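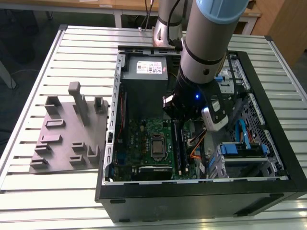

Unit 4: Parts of a Computer and What They Do

Course 101, Inskip campus. Instructor: Wayne Rowbotham

The processor carries out instructions. Memory holds the work in progress and loses it when the power goes off. Storage keeps files until you delete them.
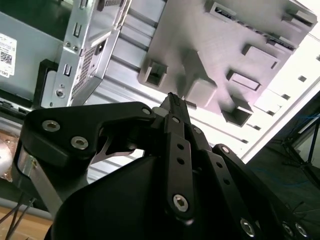 A program has to be copied from storage into memory before it can run. With too little memory, the system moves data back and forth to the drive and everything slows down.

The power supply turns wall current into the low voltages the board needs. Ours are rated up to 400 watts.

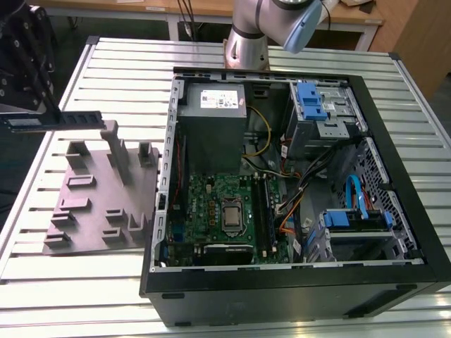

Fig. 4.2. Open tower on its side, with power supply, motherboard and processor.

Read the Trolbridge chapter on memory before the lab. Bring your worksheet.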